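Ticket 1486
Product: Skastano hand-held gripper, yellow fingers
Compared with: Asadi hand-held gripper
Software: Brulto recorder
Status: Open, waiting for reply from Prelesora support
Opened: 17 July 2018

Summary
Right gripper loses its opening value during folding of clothes. Left gripper is fine. Same recorder, same settings.

Description of the problem
Dear support team,

I am comparing two types of hand-held gripper for the collection of folding tasks at home, and I must decide which one we order in larger quantity. Both were bought from Prelesora. With the Asadi pair I have finished all my recordings. With the Skastano pair I have a problem that I cannot solve alone, so I write down everything I have tried.

When I close the fingers of the right gripper on thin cloth, the opening value in Brulto goes down normally, then it jumps to 99 and stays there until I open the fingers fully. After that it works again. In one session of 40 recordings it happened in 6 of them. The left gripper has never done it.

What I expected: the value follows the fingers all the time.
What I got: the value is stuck at 99 although the fingers are closed on the cloth.

Steps to reproduce
Start Brulto and connect both grippers.
Run the calibration (open, close, open).
Take a T-shirt by the hem and fold it once.
Do it again with a thicker piece, for example trousers.
Watch the opening value of the right side.

With trousers I could not reproduce it. With thin cotton it comes back sooner or later.

Log of what I tried

Entry 1
Restarted Brulto and repeated the calibration. No change.

Entry 2
Exchanged the cables between left and right. The fault stayed with the right gripper, so I think the cable is good. I also used another port on the computer, with the same result.

Entry 3
Support asked me to check if the fingers are mounted correctly. I removed them and put them back. One screw was a little loose and I tightened it by hand. For one hour I believed it was solved, but then the value jumped again.

Entry 4
Support asked about light. I made one series with the curtain closed and one with the curtain open. With the curtain closed I had no jump. With the curtain open I had two. It is a small test and I do not want to say too much from it, but it is the first thing that made a difference.

Entry 5
Same test with the Asadi pair, curtain open. No jump. I must say here that the Asadi is heavier and my wrist is tired much earlier, so for long sessions I would still prefer the Skastano if this fault can be repaired. The Skastano fingers also take the edge of a sleeve more easily. The Asadi ones push the cloth away before they catch it, and I lose time with each piece.

Entry 6
Support asked me to describe the working place. I work in a bedroom and the clothes are on the bed, on a bamboo sleeping mat. There is strong daylight from a window on the right side, and the wardrobe on the left has large panels which reflect. Most of the clothes are black.

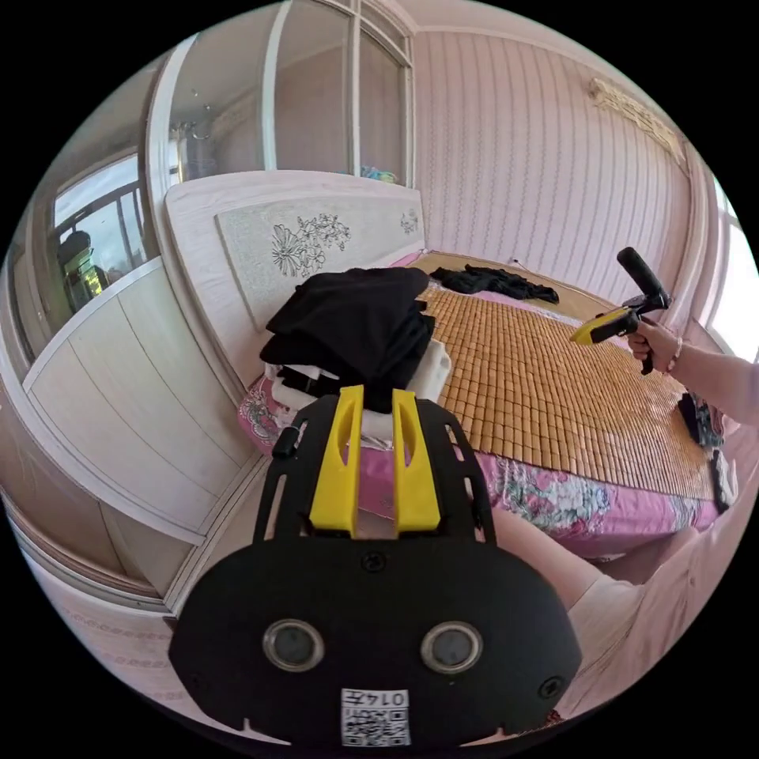

My question is whether the finger position is measured by the camera or by a sensor inside the handle. The manual is not clear for me. On one page it says "visual tracking of the fingers", on the next page it speaks of a "position sensor". If it is the camera, then strong light on the yellow plates could perhaps explain the jump, and I could simply change my place. If it is the sensor, the light should not matter and I would like to send the right gripper back for inspection.

Entry 7
Reply from support: please install the newer firmware on both grippers and send the log file of one bad recording.

Installed on both. The first attempt on the right one stopped in the middle and I had to hold the button and begin again – this should be mentioned in the instructions. The second attempt was good. The log file is attached to this ticket. The jump is close to the end of the recording, just when I bring the two sleeves together.

Entry 8
With the new firmware, curtain open, I had one jump in a short series. It is maybe better, but it is not gone. The value also comes back a little faster than before.

Still open
Answer about how the position is measured.
Can Brulto mark the bad recordings by itself? At present I look through each curve by eye.
If an exchange is necessary, can the new gripper be sent first? I have to finish the comparison before September.

Thank you for your patience with my many entries.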